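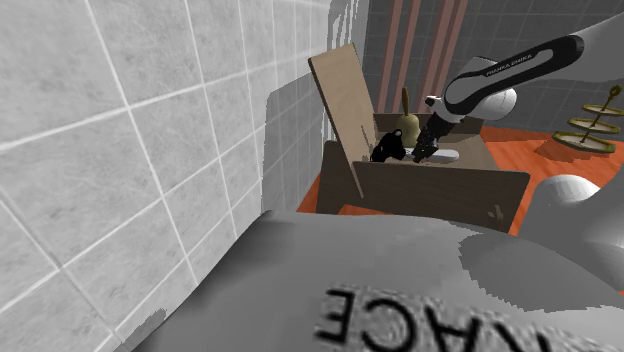

The arm at work in the open box, in simulation. Credit: Skindura

October 12, 2020

The woman who runs planning software at Skindura would like it known that she has never broken a real robot. "I've broken thousands of imaginary ones," she says. "They don't send an invoice."

Her group of 6 people works over a bakery in Drullton, and what they make is a motion planner called Stinico. Its job is to get a robot arm from one pose to another without passing through anything solid on the way. Toddlers manage a version of this. The planner has taken her four years.

Boxes are a favorite torment. "On a flat table you can come down from anywhere," she says. "Put the same thing in a box with the lid propped up and suddenly half your good ideas go through a wall. And the planner thinks they're wonderful ideas. It's very confident."

I ask what happens then. She pulls up a log with 1,846 rejected paths in it, all from one afternoon. Most were thrown out for collisions between the gripper and the side of a box. A handful were thrown out because the arm had hit itself, which she describes as "a cry for help."

The fix, when it came, was dull. Stinico used to check for collisions at fixed steps along a path, and a thin panel could slip between two of the steps. Now it takes smaller steps when something is close and bigger ones in open air. Planning got slower, then they rewrote the part that made it slower, and a plan now has to come back inside 60 milliseconds or it's dropped. 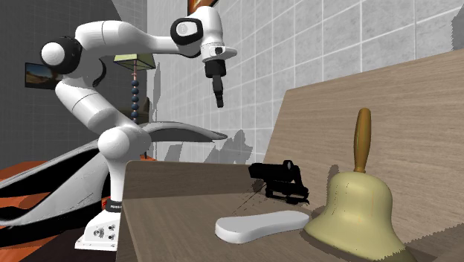 Picking what to grab is a separate headache. A bell is an awkward customer, she says, as it offers a perfectly good handle and a great deal of metal that two fingers have no business trying to hold. "The early grasp scorer loved the wide end. I don't know why. We had meetings."

Flat things are worse. The fingers want to go lower than the table will let them, so the controller has to approach gently and give up politely. Her phrase for a good controller is "bad at arguing with furniture."

Does any of it carry over to hardware? She makes a face. Van Dijk, a packing firm and their first paying customer, gets a build in December, and the contract asks for 100 picks in a row without a stop. In simulation they've done that plenty of times. "In simulation the friction is whatever I typed," she says.

She's asked Van Dijk for a week alone with the arm before anyone important comes to watch. They've offered her two days and a parking space.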